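A visit to the Dornbridge shared workshop
Last updated: September

Dornbridge is a shared workshop two bus stops past the Pedport ferry ramp. I went because Sunee Ruangrit had written on the members' list that her group was building hand-held grippers there and that anyone could come and look.

The build is called Dilia. You hold the gripper, do an ordinary job with it, and the recording is later used to teach a robot arm the same job. Sunee wants the arm for her own kitchen. Nipon Sukprasert does the printed parts. He told me the current jaw is version 9 and that the earlier ones let go of anything smooth. The rubber pads fixed most of that. The spring is still too stiff for my hand, and I said so.

They have roughly 2,000 recordings so far and want 1,000 more before they train again. Nipon keeps the log on paper. Each line has the task, who held the gripper and whether the run was kept. On the page I read, most of the rejected runs were marked "marker hidden."

For tabletop work they put out a plate with a jar and an apple on it. The workshop has a gray floor and plenty of light, and people walk through while the work goes on.
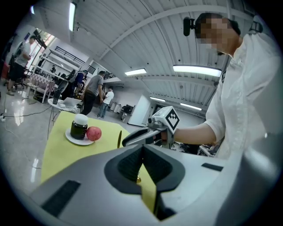 I asked about cost. The parts for one gripper come to $76 without the camera. The arm is secondhand and still waiting for a power supply, so I didn't see it run. Sunee said to come back when it is mounted. Bring your own coffee, and use the side door on Ngcobo Street after 6 p.m.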